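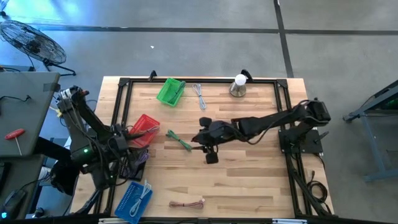 Cable sorting on the two-arm bench, left gripper at the red basket.

How to Teach Two Arms to Sort Cables into Baskets

Cable sorting is my favorite first task for anyone learning to drive a pair of robot arms by hand. It looks like tidying a drawer, and then you try it! Cables flop, they snag, they spring open just when you thought you had them. If you can record good demonstrations of this one, you're ready for almost anything on a tabletop.

What you need

Two follower arms and the two leader arms you'll be holding, a few plastic mesh baskets, and one coiled cable for each basket. Pick colors you can tell apart at a glance. We record in Vidgate, but any recorder that saves joint positions and video together will do the job.

Step 1. Lay out the table

Spread everything between the arms and keep it inside the reach of at least one gripper. Don't line the baskets up too neatly. Tilt one, push another toward a corner, lay a cable half under an arm now and then. A robot that has only seen tidy tables gets very confused by a messy one.

Step 2. Match your arms before you start

Hold the leader arms in the same pose as the followers, then switch on the link. If you skip this the followers will jump to catch up with you, and baskets will fly. Keep your hands slow for the first couple of seconds. Anyone else in the room should stay out of reach while the link is on.

Step 3. Hook the basket first

Use one arm to steady a basket by the rim. Come in low with the fingers open, let one finger slide inside the mesh wall, and close gently. You only want enough grip to stop it skating away.

Step 4. Pick up the cable

Bring the other gripper down over the middle of the coil – not the loose ends – with the fingers angled toward the table. Close, lift a little, and wait a beat so the coil can settle. Carolina Baptista taught me that pause, and my keepers went from 2 in every 9 tries to 7. Such a small thing!

Step 5. Drop and let go

Carry the cable over the basket, lower it until it touches the bottom, then open. A loop hanging over the edge is fine by me, as long as the cable stays put when the gripper leaves. Back both arms away before you stop recording.

Step 6. Reset and go again

Change the layout every time. Swap which arm holds and which arm picks, too. If you fumble a grasp and recover, keep that take – those are gold for training. If you drop a cable on the floor, delete it and move on.

Take breaks. Tired hands make jerky demos, and mine get sloppy well before lunch.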